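15/08/2021 Zulmont points import, cont.
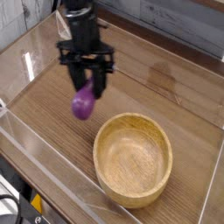
Purple one, over by the wooden bowl.

Re-ran the statement parser on Ghazala's hotel stays. 547 rows in, 116 rejected. Nearly all Bestard award nights, the ones with zero cash rate. Parser reads blank as missing, drops the stay, so the elite nights are short too.

Patched it, blank = 0 if points > 0. Rejects down to 4. Havent looked at those yet.

Edolar transfers still wrong: bonus 4000 posts twice when the date rolls over midnight. Wajid thinks timezone. I think its the merge step.

To do: ask Fahad for his October statement, old layout. Dont touch the tier table till Jawad is back.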